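Monday, May 30, 2022

I've had a few messages asking how the hailstone pictures are made, so I'm putting it all in one thread.

1/ The stones came from two storms, one over Trovmont last October and one near Zapata this spring. I have 64 of them in the freezer, each in its own bag with the place and time on it.

2/ You have to get to them fast. The outside layer starts to go as soon as a stone is on warm ground, and that layer is the last part of its history. I keep a cooler with dry ice in the car from March on.

3/ Don't let them touch each other in the cooler. They freeze together and you lose surface detail when you pull them apart. Small paper cups work. So do egg cartons for the smaller ones.

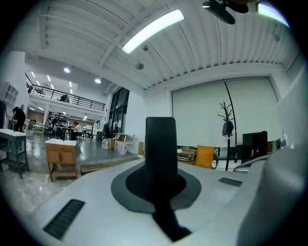

4/ Next is slicing. I use a hot wire, not a saw. A saw leaves marks and cracks the clear ice. The wire goes through the middle of the stone and I take a slab a few millimeters thick, then rub it down on a cold metal plate until light comes through evenly.

5/ So far I've cut 32 of the 64. Four broke. Two turned out to have the center well off to one side and I missed it, which means the rings in those slices are incomplete. I kept them anyway.

6/ The rings are clear and cloudy ice. Cloudy ice froze quickly and trapped small air bubbles. Clear ice froze slowly, with time for the air to get out. Older books say each ring is one trip up and down in the storm. Many stones seem to have grown in a much simpler path than that, so please don't count rings and call it trips.

7/ For the color pictures the slice goes between two crossed polarizing filters. Plain light shows you the bubbles. Polarized light shows the crystals, and the color depends on how each crystal is turned and how thick the slice is. I don't add any color afterward.
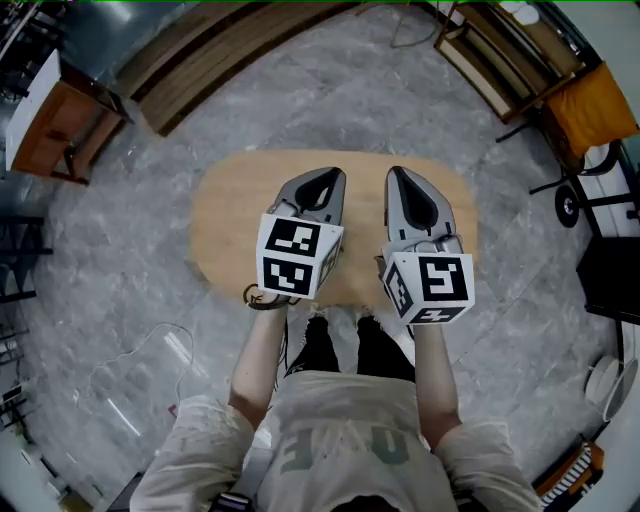 8/ The light box doesn't need much space. Mine is smaller than a dinner plate, and the camera stand fits over it. The cutting stays in the cold garage, but sorting prints and labels is an indoor job, and a small oval table in light wood like the one in the photo is big enough for that. I lay out one storm at a time.

9/ Camera settings, for those who asked: manual everything, low ISO, remote release. I shoot several frames at different focus depths and merge them in Edix. That comes to 1,362 frames for the Trovmont stones and 2,272 for Zapata.

10/ The catalog is in Lutumus. Each stone has a record with weight, longest width, storm, and a link to the frames. I weigh before cutting. I forgot on the first three and those fields are blank.

11/ Still to do: the other 32 stones, and a second set of slices from the largest Zapata one, cut at right angles to the first. I want to see if the crystals look the same in both directions.

12/ Prints aren't for sale yet. If you have stones from either storm in your own freezer, send me a message before you ship anything.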